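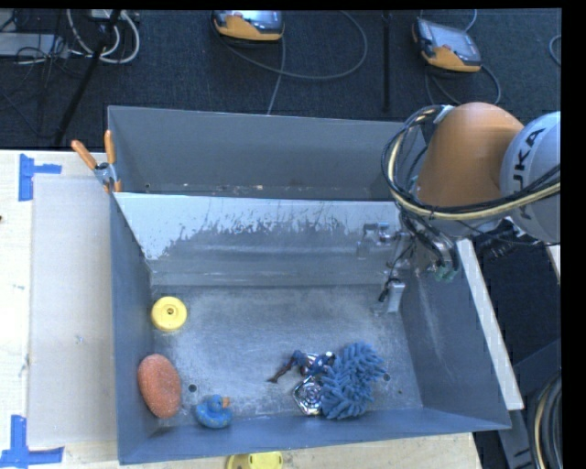 Gergely Kiss told me, when I read him the first draft of this section over the phone, that people don't keep things in drawers, they lose things in drawers slowly, and that if I wrote it up any other way he'd want his name off the paper. I've left his name on and I've tried to take the remark seriously, so what follows is a bit messier than the outline I sent to the workshop in May.

4. What goes where, and who gets to say

4.1 The dividing line

Let me start with dividers, since that's where my own interest in household storage began (I grew up in a house with one good kitchen drawer and five opinions about it). Fig. 3, at the head of this section, is a plain sheet-metal bin with a sloping divider, two compartments, no labels. I like it as a picture of the bare idea. You put a wall in a container and right away you have a front and a back, and once you have a front and a back you have a question for the family to argue over.

In the interviews, front and back came up all the time, far more than left and right. People told me the front is for "now" things: scissors, tape, the good pen, takeout menus. The back is for things with a claim on us. Old keys. Spare buttons in their tiny bags. A watch that needs a battery and has needed one since the kids were small. I'd expected people to be embarrassed about the back, and a few were, but most of them got talkative and started pulling stuff out to show me. One man in Bondolbridge had the warranty for a dishwasher two dishwashers ago! He read me part of it out loud. He thought the wording was nicer back then.

4.2 How I asked

I should say a little about method here, although the full version is in Section 2. I visited 31 households, all in Bondolbridge and the villages just up the river, and I sat with whoever was home at whatever surface was nearest the drawer, or box, or bin. We talked first and opened it second. I tried it the other way around in the pilot and it went badly, because once the drawer is open people look down and talk to the drawer.

I wrote down every object that came out, in the words the household used for it. That gave me a list of 2,246 entries, and I've kept the wording exactly as spoken, so "the thing for the radiator" is in there as its own entry and so is "Dad's thing for the radiator," from the house next door. I know this drives some readers up the wall. Emese Sipos, who coded the list alongside me, wanted to merge those two for the tables and we went back and forth on it for most of a week. We ended up keeping them apart. My argument was that "Dad's" is doing work in that phrase, and you lose the work if you fold it into hardware. Her argument was that the tables would be unreadable, and, well, look at Table 4. She had a point too.

4.3 Categories people made up themselves

The older writing on domestic order tends to hand people a set of categories (tools, papers, keepsakes and so on) and then measure how tidy they are against it. I didn't want to do that. So I asked a dumber question: if somebody new moved in tomorrow, how would you explain this drawer to them?

The answers were great. A retired bus driver split hers into "stuff that works" and "stuff that's waiting." A couple on Fekete Street had a compartment called the embassy, where anything belonging to a relative stayed until it was collected, and neither of them was allowed to throw out anything in it without a phone call. A teenager explained that the back half was "Mom's and haunted." I coded that one under ownership, though I still wonder.

What struck me is how many of these schemes turn on a person or a promise. Very few turn on what the object is. A roll of twine can be a tool in one kitchen and a debt in the next, if it was borrowed. I don't think you can see this from the objects alone, and I'm a little suspicious of studies that work from inventories without anybody in the room.

4.4 Walls that move

Two households had taken their dividers out altogether. In both cases it happened after someone left home, and in both cases I was told about it without asking. One woman said she'd pulled the divider because there was no longer any other side. I didn't follow up, it wasn't that kind of visit, and I've quoted her here with her permission.

The opposite happened as well. Five households had added walls of their own, mostly cut from cereal boxes, and these were nearly always put in when a new person arrived, whether a baby, a lodger or a grandmother. The homemade walls were bad walls. They leaned and they fell over, and small things slid underneath. People kept fixing them anyway, with more tape (which came from the front).

I want to be careful about how far I push this. Gergely thinks I'm reading a family history into cardboard, and he's said so in the margin more than once. It could be that a new person just brings more stuff. I looked at whether the walls went up in the fullest drawers, and they didn't particularly, but my notes on fullness are rough and I wouldn't hang anything on them.

4.5 Things I couldn't place

Some objects wouldn't go anywhere. Every household had a few that came out, got turned over, got named as "I don't know," and went straight back in. I asked one man why he was keeping his. He said it looked like part of something. I've given these objects their own code, and they get their own discussion in Section 5, along with the keys.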